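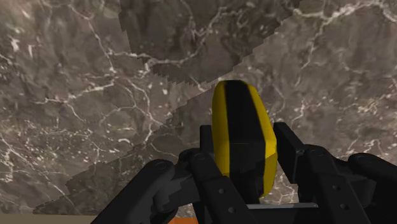

Figure 1. Simulated grasp of the striped test object with the multi-fingered hand, marble-textured background.

Planning the purchase of a multi-fingered hand: project report
Chinyere Ugwu, Kittipong Wannasri
Supervisor: Valentyna Palamarchuk
September 2024

1. Purpose

The teaching lab at Brorkton has one arm and a parallel-jaw gripper. The department asked whether the next equipment round should pay for a multi-fingered hand, and if so, what else would have to be bought with it. We were given the simulator, a desk and one term. No hardware was bought during the project.

2. What the simulation was used for

We did not use the simulator to choose a supplier. We used it to find out which tasks need more than two fingers, and what load those tasks place on the joints. The test object in Figure 1 is yellow and black with a domed top. It was picked for its rounded sides, which leave flat jaws little to close on.

Each grasp was run 1000 times with small changes to the starting position of the object. The background texture was left unchanged within each batch. The shadow edges in our renders are stepped; we left the shadow quality low to save computing time, and it has no effect on the contact results.

3. Cost headings

The first draft of the budget listed the hand only. Fabrice Leclerc, who runs the lab stores, sent it back with a list of items left out. The headings now are:

Hand, with mounting plate for the existing arm
Power supply and cabling
Controller licence, renewed each February
Spare fingertips and one spare finger
Calibration visit
Staff time for the safety check

Spares are the heading most likely to be cut, and we advise against it. A student lab will break fingers — the quote from Brendbridge gives a delivery time of 19 weeks for a replacement, longer than a teaching term.

4. Options

Option A is to buy from Brendbridge. The price is higher but the mounting plate is included.

Option B is to buy from Ploltau. The hand is cheaper, the plate has to be made in our workshop, and the licence covers 3 computers. We need 5.

Option C is to wait one year and run the course on simulation alone. The only new cost is a graphics workstation.

5. Recommendation

Option C for the coming year, then Option A. The simulated grasps can fill the first half of the course as they stand. The workstation would still be needed after the hand arrives, so the money is not lost.

6. Open points

The friction values in the model are the simulator defaults and have not been measured. Prasert Sombatkul has offered the use of the Pongsiri test bench for this. The joint loads should be worked out again once real values are in, and before any order is signed.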